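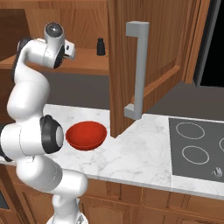

Pratuvero is a motion planner that comes with a success rate on the front page of its manual, and we have spent most of the summer trying to work out what that number is a rate of. The vendor tests it on a set of kitchens called Prumton, in simulation, and so do we, with our own scripts and our own idea of what counts as done. The kitchen we know best has a marble counter, with a red bowl on it and a tall cabinet door standing open behind the bowl, its long gray handle reaching down almost to the stone. The arm has its gripper up in the air with nothing in it. A planner that wants to get from there to the bowl has to decide what it thinks about that door, and a lot of this page is about how badly software can think about a door.

Gallery: Prumton kitchen, planner tests
Posted 2024-09-19 by the tools group, Morelli lab

The captions on our last gallery were too short, according to the people who wrote to us, so the notes here run longer. They are in the order we got annoyed.

The door, as the planner sees it

Pratuvero does not plan around the door you see rendered. It plans around a collision model, and the collision model for this door is a single flat box. The raised molding is gone and so is the handle. The manual calls this "simplified geometry for speed" and moves on.

A box is a fine stand-in for a closed door. For an open one with a bar handle on its face it leaves out the one part that sticks out toward the arm. Put the handle back in as its own shape and the planner gets slower and starts refusing paths it used to love. We take that as a hint about how good those paths were.

The default clearance

There is a setting called "margin" and it ships at zero. Zero is legal. Zero also means a path that slides along the edge of the counter is scored the same as one that stays well clear of it. Raise the margin and the front page number drops. We could not find the margin used for that number written down anywhere in the manual, and we looked in the appendix too.

500 starts, one bowl

Our main batch was 500 starting poses for the same bowl in the same kitchen. We ran it twice, once with the handle missing and once with the handle put back. We are not going to print the two rates side by side, because the second batch also used a newer build, and we would be doing the thing we complain about. The rerun on matching builds is in the queue.

What we will say is that the failures moved. With the handle missing they were scattered all over the place. With the handle back they bunched up on the side where the arm has to fold its elbow and come in low between the door and the counter edge.

"Success" in the log

The log line says SUCCESS when a path has been found. It says the same word when the path has been run, and again when the object has been lifted. Same word, same color, three different things. Our scripts were counting the first kind for a good while before anyone noticed, so some of our own early charts are worthless, and we have taken them down.

If you use the planner, search your scripts for that word today.

Perception, switched off

Every Prumton run that the vendor reports uses ground truth poses. The simulator tells the planner where the bowl is, to as many decimals as you like. No camera is consulted. You can turn the detector on, but it is a separate package with a separate license, and the moment you do, you are testing something other than what the manual tested.

We turned it on. The red bowl is easy; a glossy orange-red thing on pale marble is about as kind a target as you could pick. The small black bottle on the wall shelf is a fairer question. So is the knob down by the corner of the cooktop, silver on dark gray. A benchmark with a bowl like that as its star object is telling you very little about a detector, and I wish the results table split it out by item.

The cooktop

Burner rings in this kitchen are thin pale outlines drawn on a flat surface. The detector package sometimes returned one as a plate. The planner then tried to keep the arm out of a plate that was not there, and once the phantom plate was in the world model it stayed there until the end of the run. There is no timeout. You can write one, and we did, and it took an afternoon.

To be fair to the detector, an outline of a circle seen at a slant does look a bit like the rim of a plate. To be less fair, it reported high confidence each time.

What Prundach adds

Prundach is the control layer we put under the planner. It takes the path and turns it into joint commands, and it is meant to smooth out corners. It does smooth them. It also cuts them, and a corner that the planner put there to get around something is exactly the kind you want left alone.

The two tools do not talk about this. The planner checks its path for collisions, hands it over, and forgets about it. The control layer changes the path and never checks again. Each one's manual says the other is in charge of safety. We have added a check after smoothing, and it rejects more paths than we would like.

Timing

We gave each query 2 seconds. That is generous for this kind of work and stingy compared to the vendor's test setup, which allows ten times as much if you read the config file instead of the text. With a longer budget nearly any sampling planner will find something in the end. Whether you want a kitchen robot that sits and ponders for that long before each reach is up to you.

Seeds

The random seed is fixed in the sample config. Change it and the rate for a small batch swings more than the gap between this release and the one before it. The release notes claim that gap as an improvement. It may well be one! We would need to see it over a lot more seeds before we put it on a slide.

The 200 we checked by eye

Somebody had to sit and watch, so two of us did. We pulled 200 runs marked as good and played them back at half speed, with the collision shapes drawn over the rendered ones. Most were fine. A good few had the gripper's fingers passing through the rim of the bowl on the way down, which the physics let go because contact between those shapes had been turned off to stop jitter. The setting is inherited from the sample config, like so much else on this page.

Others had the wrist housing brushing the door. The wrist on this arm is a bulky rounded thing with a second joint ring beside it, and the simplified model wraps it in a sphere that is a little too small. We sent the vendor a better sphere. They said thanks and that it was on the list.

Paths that look silly

Some of the plans reach the bowl by lifting the arm up toward the shelf first, hanging there, then coming down the far side. They are valid. They cost a lot of joint travel. The planner has a path-shortening step that ought to fix them, and it is off by default for the same reason as everything else, speed. With it on, most of the silly paths go away and the query time climbs past our budget.

I have heard it argued that long paths don't matter in simulation. Maybe so, but then I don't see what the simulation is for.

Things we liked

The scene loader is good. It reads our files without fuss and complains in plain sentences when it doesn't. The replay tool is good too, and without it we would have believed the log for a lot longer than we did. The Python bindings crash less than they did in April.

We also think Prumton itself is a decent set of rooms. An open door by a counter, a shelf above, a cooktop close by: these are fair things to ask a planner to handle. Our gripe is with the scoring.

What we have not tested

A real arm. None of the notes on this page come from one, and anybody who quotes us as saying the planner does or does not work on hardware is making it up. We have not tested moving obstacles, wet surfaces, anything soft, or two arms. We have not tried the paid cloud version, which the sales page says is better in ways it does not list.

We have not opened or closed the cabinet door either. It stays where the scene file puts it. Prumton has a door-opening task with its own score, and the handle model there is a different one from the handle model that is missing here, which we found out by accident.

Files

The margin sweep, the replay script and the post-smoothing check are in the shared folder under tools. The phantom plate timeout is in there too, in a file called unplate.py. It has no tests. The scene file with the handle put back is next to it; load it before the planner starts, or the old box gets cached and you will be measuring the wrong door, as we did for most of a week.

Corrections go to the group address. Please include your config file, the whole thing, with the seed.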